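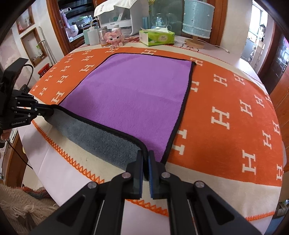

How a School or a Library Buys a Robot

Robots can do many kinds of work. Some lift boxes, some clean floors, and some are learning to handle soft things such as towels. Before any of them can begin, somebody has to choose the machine, pay for it, and find a place to keep it. This page explains how grown-ups plan for equipment of this kind. Words in capital letters are explained as they appear.

Start with the job

A good plan begins with a question: What work needs to be done? At the Jarnodis Learning Center, the staff write the answer on one sheet of paper before they look at any machine. Last June the sheet said, "Fold hand towels for the swimming room." A towel may look like an easy thing to fold. For a machine it is difficult, as cloth bends and slides and does not keep one shape. A box always has its corners in the same place. The corner of a towel can be almost anywhere, and it may be hidden under another part of the cloth.

The part of a robot that takes hold of things is called a GRIPPER. Many grippers have two fingers that close together, a little like your thumb and first finger. Some grippers are fixed to a robot arm. Others are made to be held in a person's hand. People can use hand-held grippers to show how a job is done, and the recorded movements can later help a robot learn.

Folding a towel usually takes two grippers, one for each corner. That matters to the person who is planning, who must ask the price of a pair.

What is a budget?

A BUDGET is a plan for money. It shows how much there is to spend and what it will be spent on. Danica Nedeljković prepares the budget for the Center. She divides every large purchase into two parts.

The first part is the price of the machine. The second part is everything the machine will need afterward. This second part includes:

Spare finger pads, which wear down with use
Cables and chargers
Lessons for the people who will work with the machine
Repairs
A strong table of the correct height
Things to practice on, such as towels and blankets

Suppose a spare pad costs 10 dollars and the Center expects to use 30 pads in a year. The pads alone will cost 300 dollars. If delivery adds 21 dollars, the total is 321 dollars. You can check this sum yourself.

Comparing offers

A company that wishes to sell a machine sends a letter called a QUOTE. The quote states the price and says what is included. The Center asked two companies, Ultus and Hesov, for quotes. The Hesov machine had the lower price, but lessons and repairs were not included. The Ultus machine cost more at first and came with both. When Ms. Nedeljković added everything together, Ultus was the less expensive choice over the whole year.

Trying before buying

Mr. Chidubem Okonkwo is in charge of testing. Before the Center agrees to buy, he asks for a TRIAL, a short time in which the machine may be used and then returned. He prepared 17 towels of different sizes and thicknesses for the trial and kept a record of each fold. A thick towel makes a large, rounded fold that springs open. A thin one may slip out of the fingers. His notes helped the Center decide which finger pads to order.

Planning for space and safety

Equipment needs room. The planner measures the table and the distance to the wall, and checks where the cables will go so that no person trips on them. Children may watch from behind the yellow line and may touch the equipment only when an adult has said so.

Try it yourself

Choose a chore in your home that a machine might do. Write down what the machine would have to hold, what it would need each year, and where it would be kept. Then ask an adult to help you find the prices.

Jarnodis Learning Center, Children's Pages | Contact the Education Office | Copyright Jarnodis Learning Center. All rights reserved. | Back to top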